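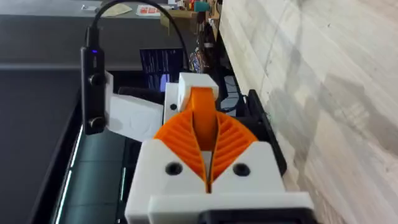

4. Setting Up the Work Surface

This section covers assembly, leveling and first loading of the Matilus bench with the standard top. For the Grasolance wall-mounted top, go to section 5. Steps 4.2 through 4.4 must be completed in order.

4.1 Before you start

Clear a floor area large enough to lay the top flat and walk around it. The finished bench is 1,000 mm wide and 425 mm deep. The top sits 74 mm inside the outer faces of the rear posts when measured at the back rail.

You will need:

Phillips screwdriver, size 2
6 mm hex key (supplied in the hardware bag)
Spirit level
Tape measure
Soft blanket or flattened carton

Check the hardware bag against the packing slip. If a part is missing, stop and contact the supplier. Do not substitute longer screws for the top screws.

CAUTION: The top is heavy and its corners are square. Two people are required for steps 4.2.5 and 4.2.6.

4.2 Assembling the frame

1. Lay the blanket on the floor and place the top on it, finished face down.

2. Sort the legs. Rear legs carry an R stamped on the inside face near the upper end. Front legs are unmarked.

3. Place each leg in its corner bracket with the slotted face toward the center of the bench. Start the hex bolts by hand. Leave all bolts loose at this stage.

4. Fit the back rail between the rear legs, then the two side rails. The back rail has a lip along one long edge. The lip faces the floor when the bench is standing, so with the bench inverted it must face up.

5. Square the frame. Measure corner to corner across both diagonals and adjust until the readings match within 2 mm. Tighten the bolts in diagonal pairs, a half turn at a time.

6. With one person at each end, lift the bench clear of the blanket, turn it over and set it on all four feet together. Do not tip it over on two legs.

NOTE: Benches packed before the November hardware change have washers in a separate paper envelope taped inside the carton lid. These go under the bolt heads, flat side down.

4.3 Leveling

1. Move the bench to its final position. Leave 50 mm between the back rail and the wall for cords.

2. Set the spirit level along the front edge, then along each side edge.

3. Turn the feet clockwise to lower a corner and counterclockwise to raise it. Adjust the low corners first.

4. Press down on each corner in turn. If the bench rocks, extend the foot that lifts until it just touches the floor.

5. Measure from the floor to the finished face at the front center. The nominal height is 900 mm. The feet allow 15 mm of adjustment in either direction.

6. Tighten the locknut on each foot against the leg.

NOTE: On carpet, repeat steps 2 through 6 after one week of use.

4.4 Placing items on the surface

1. Wipe the top with a damp cloth and dry it. Do not use solvent, wax or abrasive pads.

2. Place the Rellar mat, if ordered, with its printed edge toward the user. Smooth it from the center outward. The mat is not glued.

3. Put the heaviest items over the rear legs. Keep a clear strip along the front edge for hands and small parts.

4. Run cords over the back rail and secure them with the supplied ties. Do not run cords across the front edge or under the feet.

5. Store loose screws, clips and caps in lidded trays.

CAUTION: Do not stand, kneel or sit on the top. Do not clamp items to the side rails.

CAUTION: Empty the top before moving the bench. Loosen the foot locknuts only after the bench has reached its new position.

4.5 Checks after set-up

Bolts: retighten after the first month, then every six months.
Feet: check the locknuts whenever the bench is moved.
Top: look for swelling along the edges if liquid has been left standing. A swollen edge cannot be sanded. Replace the top.

If the bench still rocks after leveling, loosen all frame bolts, repeat step 4.2.5 with the bench inverted, and level again. If the diagonals cannot be brought within 2 mm, a rail may be bent. Compare each rail against a straight edge before ordering a replacement.

Parts orders: Wickramasinghe Bench Supply, attention Karthik Talukder. Quote the number on the label under the back rail.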